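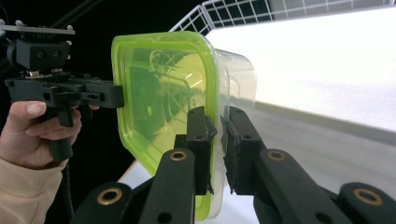

Talebi：手持ちグリッパ2台分の記録を、学習に使える形にそろえるツール

はじめまして、あるいはお久しぶりです。Talebiは、両手で持つグリッパの記録を読み込み、左右の時刻を合わせ、手先の軌跡と開閉幅を計算して、方策の学習にそのまま渡せるファイルへ書き出すためのPythonパッケージです。もともとはSunee Kaewmaneeが自分の机の上で使っていた短いスクリプトの寄せ集めだったのですが、同じ研究室のRoman Dudekが「それ、うちの記録でも動く?」と持っていってしまい、戻ってきたときには引数が三倍に増えていました。そのあたりの経緯は設定ファイルの項目名にまだ少し残っています。ご容赦ください。

できること

・左右2台の映像と慣性センサの記録を読み込み、共通の時計に合わせる
・指の間隔を映像から推定し、0から1の値に直す
・左右それぞれの手先位置姿勢を、共通の座標系で書き出す
・追跡が途切れた区間に印をつけ、短いものは補間する
・持ち替えの区間(片方の指が物に触れていて、もう片方も触れている時間)を候補として抜き出す

最後の項目が、私たちがいちばん時間をかけたところです。ふた付きの透明な保存容器を片方で挟み、もう片方の先をふたの側に当てる、というような場面では、左右の手がとても近くなります。半透明の容器は後ろの網棚が透けて見えるうえ、ふたの表面にも映り込みが出るので、見た目だけで接触を決めようとすると誤検出がどんどん増えました。いまは指の間隔の変化と左右の相対速度も一緒に見るようにしています。

入れ方

Python 3.10以降を想定しています。仮想環境を作ってから、リポジトリの一番上で次を実行してください。

pip install -e .

映像の読み込みにはffmpegが必要です。GPUはなくても動きますが、指の間隔の推定はかなりゆっくりになりますので、お茶でも淹れて待っていただくのがよいと思います。

使い方

まず、左右の記録を同じフォルダに置きます。フォルダ名は何でもかまいませんが、中のleftとrightという名前は変えないでください(Guido Galliが一度だけ大文字で作ってしまい、土曜日の午後がまるごと消えました)。

talebi sync 記録フォルダ
talebi width 記録フォルダ
talebi pose 記録フォルダ
talebi export 記録フォルダ --out 出力先

syncが終わると、左右のずれの推定値が画面に出ます。ここで6フレームを超えるずれが残っていたら、先へ進まずに同期用の動作を確認してください。記録の最初に両方のグリッパを同時に2回閉じる、という約束にしてあり、それを手がかりに合わせています。1回しか閉じていない記録もときどき混ざりますが、その場合は --manual-offset で手入力できます。

書き出される中身

1本の記録が1つのZarrグループになります。主なキーは次のとおりです。

left/rgb、right/rgb:縮小後の映像
left/pose、right/pose:位置3つと四元数4つ
left/width、right/width:0が閉、1が開
contact_hint:接触の候補。0、1、2のいずれかで、2は両方が触れていそうな区間
valid:追跡が信用できるかどうか

contact_hintはあくまで「hint」です。正解ラベルとして使うのはおすすめしません。名前を決めるときにlabelかhintかで長いこと話し合い、Noreen Heffernanが譲らなかったおかげでhintになりました。今では感謝しています。

付属データセットについて

動作確認と比較のために、Dridlowというデータセットを一緒に配っています。収録数は2,232本で、食品用の保存容器を中心に、持ち上げる、向きを変える、もう片方へ渡す、ふたを押さえる、といった卓上の作業を集めました。このうち2,000本を学習用、残りを評価用に分けてあります。分割は容器の種類ごとに行っているので、評価用に出てくる容器は学習用には出てきません。記録に参加したのは12人で、参加者の番号はメタデータに入っていますが、名前は入っていません。

映像には持ち手の指や袖口が入ることがあります。これは消さずに残してあります。顔が映り込んだ記録は書き出しの前に外しました。もし見落としを見つけられたら、どうか遠慮なく知らせてください。すぐに差し替えます。

うまくいかないところ

透明なもの、つやのあるものは今も苦手です。とくに容器の本体がほとんど無色で、向こう側の白い板が強く光っているような条件では、輪郭がほぼ消えてしまいます。指の間隔の推定自体は黒い指を見ているのでそれほど崩れませんが、contact_hintは明らかに悪くなります。

もうひとつ、片方のグリッパがもう片方の視野を大きくふさぐと、背景の特徴点が足りなくなって姿勢の追跡が飛ぶことがあります。validが0になるのはたいていこのときです。補間の上限はinterp_maxで変えられますが、伸ばしすぎると、なめらかなのに全然違う場所を通る軌跡ができあがります。2月に一度これで方策をだめにしたので、既定値は控えめです。

姿勢推定の部分はWunexという別パッケージに分けました。そちらだけを使いたい方は、Talebiを入れなくても大丈夫です。逆に、Serkau形式の古い記録をお持ちの方は、先に talebi convert をかけてください。時刻の単位がミリ秒なので、そのまま読むとsyncが妙に自信満々な値を返します。

お手伝いいただける方へ

不具合の報告には、syncの出力と設定ファイルを添えていただけると本当に助かります。映像そのものは大きいので、最初はなくてかまいません。コードの変更は小さく分けて送ってください。レビューは主にCaoimhe Lenihanが見ています。返事に数日かかることもありますが、必ず読んでいますし、はじめてのプルリクエストも大歓迎です!

ライセンス

コードはMIT、データセットDridlowはCC BY 4.0です。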